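January 21, 2025

Today I gave the whole morning to the two hand grippers from Rolcombe. The left one was closing a little crooked again, so I took out the four screws, wiped the base plate and put the fingers back with the old blue pads. I had ordered new pads from Trornis, but they sent the wrong size, and the next parcel comes from Pesambridge only after 5 days. Oliwia says I tighten too much. She is probably right, I did break one finger like this in January last year.

After lunch we laid the pink cloth over the dining table and put the box on it, and I took the left gripper and Emiliano the right.
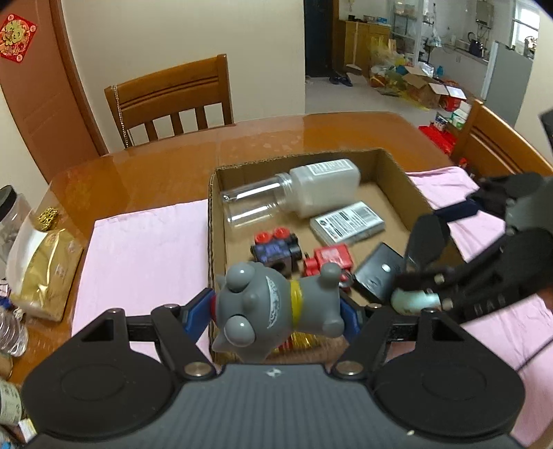

The grey cat is my favourite for checking, as it has round feet and round eyes and it shows quickly if one pad sits lower than the other. I did 20 closings with it and then changed to the small egg. My wrist got tired before the gripper did. Emiliano wants to reach 500 closings before we write to Rolcombe, and I told him he can do them himself.

In the evening I wrote the screw positions in the notebook and charged everything for 30 minutes. Tomorrow I must ask Xie for the small screwdriver, mine is worn at the tip. Also buy tea and bread.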